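Sorting out twenty years of family photographs: notes on duplicates, dates and file names. Long thread, no software for sale at the end of it.
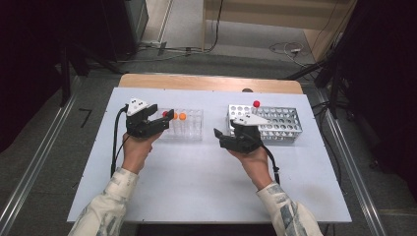
A reply has come in already asking why I don't just upload the lot to Jetbridge and let it find the duplicates. Fair question. Jetbridge groups pictures that look alike and offers to hide the extras. I want to know which files are identical, byte for byte, and which only look it. Those are separate jobs and I do them in that order.

Starting point: two external drives, an old laptop and a folder of discs from the Viltumby house. After copying everything on to one disk, untouched, I had 2777 files. A small collection by current standards. The small ones are good for learning on.

Rule one. Copy first, sort later. The originals go in a folder called "incoming" with one subfolder per source, and that folder is set to read-only before anything else is done. All the work takes place in a second copy.

Rule two. Make a list of checksums for "incoming" on the same day. I use SHA-256. MD5 would do perfectly well for spotting accidental damage, and it is still what a lot of older tools write out. Pick one and note in a text file which it was.

A checksum is a short string worked out from the contents of a file. Same contents, same string. Change one bit and the string is completely different. The file name and the date on the disk are not part of the contents, so a renamed copy still matches.

Exact duplicates by checksum: 923. A third of the collection. Nearly all came from one habit, which was copying the whole camera card to the laptop every time without clearing the card.

How I removed them: group by checksum, keep one from each group, move the rest to a folder named "dupes". Move, not delete. The folder stays until the yearly check has been done once. Disk space is cheaper than my attention.

Which one to keep, when the contents are the same? The one with the most useful path. "2004/Viltumby/garden wall" tells me something. "New Folder (3)/Copy of misc" does not. The path is information somebody once typed in by hand and it's easy to throw away without noticing.

If both paths are useful, write the second one into a notes file before moving the duplicate. Plain text, one line per file. I have been asked why not a spreadsheet. No objection to a spreadsheet. Save it as CSV as well.

Near-duplicates next. The usual causes are: resized for e-mail, rotated and saved again, opened in some editor that rewrote the file on closing, or the same thing scanned twice at different settings.

The checksum is no help with these. Vusis compares reduced versions of the pictures and gives each pair a score. I set the threshold high, so that it only reports pairs that are almost certainly the same shot, then looked at each pair by eye.

Do not let any program settle near-duplicates by file size alone. A bigger JPEG may be a small one that was enlarged, or one saved again at a higher quality setting. Saving again at high quality makes the file larger and puts nothing back.

Better test: look for the camera's own data. If one copy has make, model, exposure and a capture time, and the other has none of it, the first is nearly always closer to the original. Then compare pixel dimensions with what that camera could produce.

Dates. This took most of the time.

A photo file can carry at least three dates: when the shutter was pressed (written inside the file by the camera), when the file was last modified (kept by the file system) and when it was created on this particular disk (ditto). Photo programs show one of them and often don't say which.

Only the first is worth anything for sorting. It is in the EXIF block, field name DateTimeOriginal. The other two get changed by copying, by unzipping, by restoring from a backup and sometimes by doing nothing more than rotating the picture.

In the set left after the exact duplicates came out, 1101 files had a capture date that disagreed with the modified date by more than a day. Sorting by the file system's date would have put all of those in the wrong place.

The capture date can be wrong too. Cameras go back to a default when the clock battery fails, typically the first of January in whatever year the firmware was finished. A snowless Christmas dinner on 1 January 2002, followed by a beach on 1 January 2002, is a flat clock battery.

If the clock was merely off by a fixed amount, the fix is arithmetic. Find one picture with a known time in it: a station clock, a cake on a birthday, a dated ticket. Work out the difference. Apply it to every file from that camera between the two battery changes and to no others.

Traditional EXIF times have no time zone. 14:05 means 14:05 by the camera's clock, which may have been left on British time for a fortnight in Greece. Newer versions of the standard have offset fields. None of my older files has them.

I leave holiday time zones alone. The order within each day is right, which is what I look at. If two cameras were on the same trip and only one was changed over, that does need fixing, or every meal appears twice two hours apart.

Scans are a special case. The date inside a scan is the date of scanning. My slides from the seventies are all dated May of the year I borrowed the scanner. I put the real date in the file name and leave the embedded one as it is, with a line in the notes file.

When the date of a scan is only partly known, write the part you know. 1974-00-00 sorts properly and makes it clear that month and day are missing. Inventing a 1 July because the software insists on a full date causes trouble later, as by then it looks like a fact.

File names. Mine go: date, time, source, original number. So 2006-08-19_1432_dsc_0417.jpg. Year first, always four digits, with leading zeros, so that an ordinary alphabetical sort is also a sort by date.

Keep the camera's original number at the end. It is the only thing linking the file to its neighbours if the date turns out to be wrong, and gaps in the numbers show where something has gone missing.

Stick to plain letters, digits, hyphens and underscores. Accented letters can be stored in two different ways, and not every system treats the two as the same name. I had a pair of folders both apparently called "Café" sitting next to each other on one drive.

Capitals as well. IMG_0012.JPG and img_0012.jpg are two files on most Linux set-ups and one file on a normal Windows disk. Copy from the first to the second and one may overwrite the other. Lower case throughout removes the problem.

Folders: one per year, and inside that one per event, if there was an event. I gave up on a folder per person. A picture with four people in it either lives in one folder arbitrarily or gets copied to four, and then you are back at the top of this thread.

Captions go inside the files, in the standard IPTC description field, with a text copy alongside. Check that your program writes to the file. Several keep captions in a private database and the files leave without them – Vusis does this unless you tick a box on the third tab of its settings.

Backups. Three copies, two kinds of storage, one of them in another building. Standard advice and I have nothing to add to it, except that a drive kept in sync all the time will copy your mistakes very promptly. One copy should be updated by hand.

Then test it. I picked 100 files at random, restored them from the off-site drive to a different computer and compared checksums with the original list. All matched. A backup program's own "completed successfully" message is not the same test.

Once a year I run the full list against every copy. If a file fails on one drive and passes on the others, replace it and keep an eye on that drive. If several fail, replace the drive.

Somebody further down asks about raw files. Same procedure, with one extra: don't write anything into the raw file. Put captions and corrections in the sidecar file, keep the pair together and rename them together.

And on video: checksums work in just the same way, but the dates are worse. Many cameras store them as UTC and many others claim UTC and store local time. I haven't finished mine. The tapes are still in the box from Viltumby and I need to find a lead that fits the camcorder.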